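Old office tower, worth reviving or strip it for parts?

Started by stoncombe_attic, 2020-02-13

stoncombe_attic
Hello all, long-time reader and a very occasional poster. I picked up a retired office tower from the Ovent surplus sale for 20 dollars, no processor in it and no promises made. My plan was to turn it into a homework machine for my niece, who is currently sharing a laptop with two brothers and losing every argument about it.

I've had the side off all evening and I'm quite taken with how it's laid out inside. Everything you're meant to grab is blue, so even somebody like me (I last built a computer when beige was in fashion) can find the drive and the latch without a manual. The socket is bare, there's a graphics card already fitted, and the power supply looks like the original one.
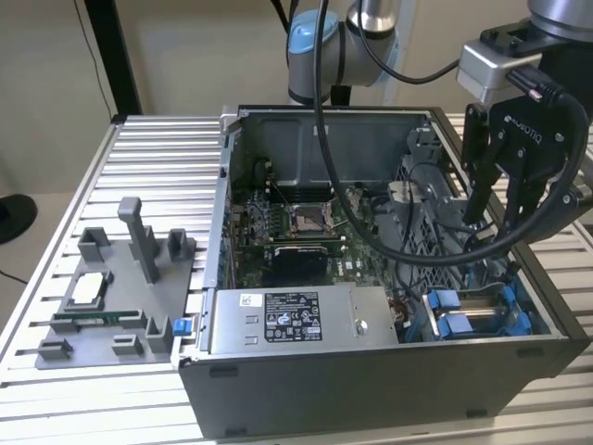 Side panel off, socket still empty

So my question is whether you'd put money into it. I have 70 dollars left for a processor and whatever else it needs, and I'd like her to have it by March.

wekuta_fan
Oh, I love these! Please don't strip it. Get the exact model number off the outside of the case and look up the supported processor list before you buy a single thing, then shop used. Office machines get pulled apart by the truckload and the chips are cheap. You should have change left over for a small SSD, and that will do more for her than anything else you could spend it on.

grumbleport
I'm going to be the wet blanket. By the time you've bought a processor, a cooler, paste and an SSD, you're past the price of a complete used machine that somebody has already tested. I saw one on the Mwaipopo boards last week for 50, with everything in it. Sell the card and the drive out of yours and put that toward a whole one.

wekuta_fan
Fair point on price, but half the fun is doing it together with the niece, isn't it? My daughter put in her own memory when she was small and she still brings it up - usually when she wants me to buy her something.

grumbleport
Fun is fine until it won't start and you have no spare parts to swap in. With no processor in it, he or she can't even tell if the board is alive.

stoncombe_attic
She, and yes, that's what is nagging at me too. I did look hard at the socket with a flashlight and a magnifying glass and couldn't find any bent pins, but I wouldn't swear to it in court.

lowercase_len
Cover that socket while you're deciding, whatever you decide. A speck of grit or a sleeve button and you're shopping for a board. Also, I'd treat the hard drive as a spare until you've run a health check on it. Don't put her schoolwork on it.

And for anyone tempted to tell her to buy new, my brother-in-law spent 899 on a desktop for his kids and they use it for typing and cartoons.

stoncombe_attic
Thank you, all of you. I'm going to look up the model tonight and see what the cheapest supported chip goes for. If it's silly money I'll take grumbleport's advice. Does the cooler need to be the original type, or will any that fits the holes do?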